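Search this site Go
Reading time: 2 minutes

FOR IMMEDIATE RELEASE

Tillex satellite answers the phone after 131 days

FONDVILLE, May 12, 2005 — Tillex is pleased to confirm that Marnevov, its small weather satellite, is talking to the ground again after a silence of 131 days. The company had, until last week, been describing this silence as "a period of reduced contact".

Marnevov weighs 253 kilograms and circles the Earth at a height of 600 kilometres. It was built to measure water vapour over the oceans and did so very well until its main radio stopped replying. Controllers at Fondville sent it 2653 commands over the winter and spring, among them several that the manual advises against.
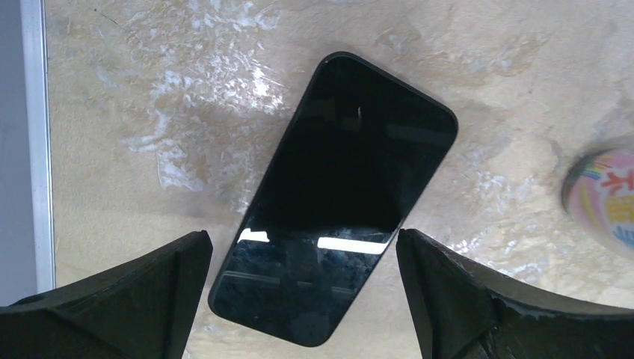 Ông, the tracking station that kept listening throughout, asked that this release mention the night shift, which first picked up a faint carrier signal in April and was told by Fondville that it was probably a passing aircraft. It was the satellite. The station would also like its second dish painted, as promised.

Tillex accepts both points and is looking into the paint.

Early checks show that the spare radio switched itself on when the batteries, which had run flat, were warmed by a long spell of sunlight. The solar panels are giving nearly full power. The main radio remains off, and engineers have agreed to leave it alone for now — a decision that took two meetings.
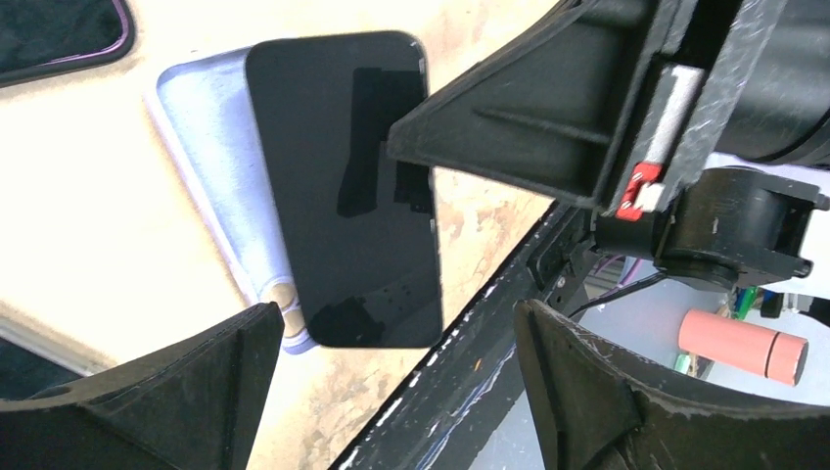

The water vapour instrument will be restarted in stages over the coming weeks. First readings will be compared with those from weather balloons before anyone is invited to rely on them. Forecasters who had made other arrangements are welcome to come back at their own pace.

The insurance claim for the total loss of Marnevov has been withdrawn. Tillex thanks its insurers for the speed with which they returned the call.

ENDS

Shares: 14 | Comments: 3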